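Wirkano Hose-End Blow Gun with Extension Nozzle, WK-362

The Wirkano WK-362 is a trigger-operated compressed air gun for workshop cleaning, chip removal from blind holes and general dusting of parts before assembly. It is supplied with two interchangeable nozzles: a short tapered tip for close work and a straight extension for reaching into housings and behind panels. Both thread into the same outlet and seal on an O-ring, so no tape is needed.

The body is die-cast aluminum with a powder-coated finish. The valve stem is stainless steel and runs in a replaceable seal pack. Flow is proportional to trigger travel - a light pull gives a low-volume stream, a full pull opens the valve completely. A hanging hook is cast into the top of the body.

Specifications

Model: WK-362
Air inlet: 1/4 in. NPT female
Maximum working pressure: 111 psi
Extension nozzle length: 17 in.
Body: die-cast aluminum
Valve stem: stainless steel
Seals: nitrile
Color: gray

Connection and use

Fit a male plug to the inlet using thread sealant and tighten with a wrench on the flats. Do not clamp the body in a vise. Connect the gun to a regulated supply with a filter upstream. Unfiltered air carries scale and water into the valve and shortens seal life.

Set the regulator with the trigger held open, not with the line at rest. Wear eye protection. Do not point the nozzle at skin or clothing, and do not use the gun with oxygen or any gas other than air.

For bench work, keep the area in front of the nozzle clear. Light items such as cables, small bins and their contents should be moved out of the air stream before the trigger is pulled. 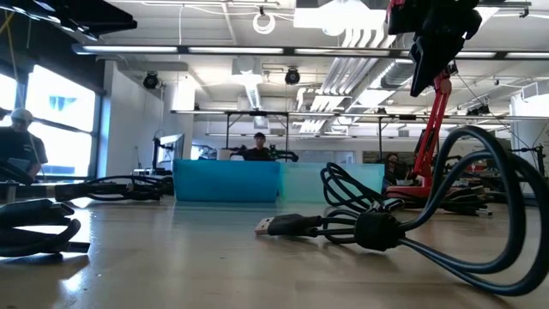

Maintenance

Put one drop of pneumatic tool oil on the valve stem each month. If air leaks at the outlet with the trigger released, disconnect the supply, unscrew the rear cap and replace the seal pack (part WK-362-S). Tighten the rear cap by hand until it seats, then a quarter turn with a wrench.

Packing and ordering

Supplied in a carton with both nozzles, one spare O-ring and an instruction sheet. The seal pack and the Dosov swivel plug are sold separately. The swivel plug is recommended where the hose is stiff or longer than the bench.

Orders placed before 2 p.m. ship the same day from the Skinstead warehouse. Trade accounts can order by the case. Returns are accepted on unused guns in the original carton - nozzles that have been fitted cannot be returned separately.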